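Setting Up the Glasses-and-Case Routine on the Wiltbridge Vado Two-Arm Kit

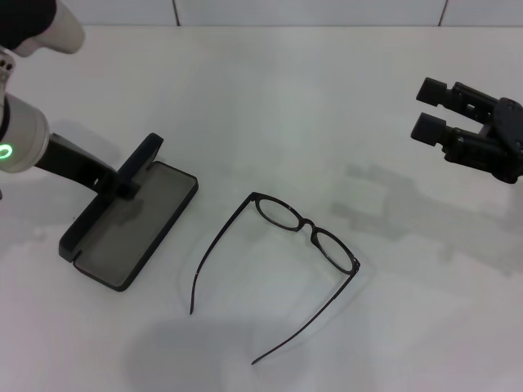
Issue 353, page 2

The Vado kit ships with a handful of stock routines, and the one most buyers try first is putting a pair of glasses into a case. It uses both arms, the parts are light, and a mistake costs you little if you use an old pair. Plan on an afternoon for the first setup. You need the kit, a table with a plain top, a hinged case and one pair of glasses with plastic frames.

Before you start

Bolt both arms down and run the homing routine from the Inga software. Inga is the control program that comes with the kit. If it asks for an update, take it. Build 1942 dropped the case lid if you paused partway through, and build 2254 fixed that.

Clear the table except for the case and the glasses. A white top works well with black objects. If your case is white or clear all the way through, put a dark mat under it.

Placing the parts

1. Set the case on the left side of the table, within reach of the left arm. Leave a hand's width between the case and the glasses.

2. Unfold the glasses and lay them in the middle of the table, with the temples pointing toward you. Upside down is fine for practice. Folded glasses are a separate routine.

3. Check your lighting. Shadows from the arms are normal, but a hard shadow right across the lenses can throw off the pickup point. Move the lamp until the edges go soft.

Teaching the left arm

Put the left arm in hand-guide mode from the Arms tab. Bring one finger to the lid, near the front edge and away from the hinge. Save this point as LID.

Set the force limit to Low. The factory setting is Medium, and on a slim case it is enough to drag the whole thing across the table. If the case still slides, stick a piece of drawer liner under it.

Teaching the right arm

Bring the right gripper in from the side with the fingers level and open. Save a waiting point a little short of the glasses. Then guide it to the bridge and save that as PICK. We tried picking up by a temple as well, and the glasses swung and missed the case more often than not.

Add a fold step only if you own the Sastov soft finger pads, which are sold separately. The stock fingers are hard and will mark a lens. Without the pads, stop the routine after the lift and fold the glasses yourself.

Running it

Choose Step in Inga and go through one move at a time. Keep a hand near the stop button. When every step looks right, switch to Run at quarter speed.

If the right arm stops short, save PICK again. If the lid drops, move LID closer to the front edge. If both arms halt together, their paths cross, so shift the waiting point farther right.

What we thought

The hand guiding is easy and the saved points held up to a week between sessions. The manual is thin on force settings, and the pads should be in the box. For a classroom or a small shop, the kit does what the listing promises once those are sorted out.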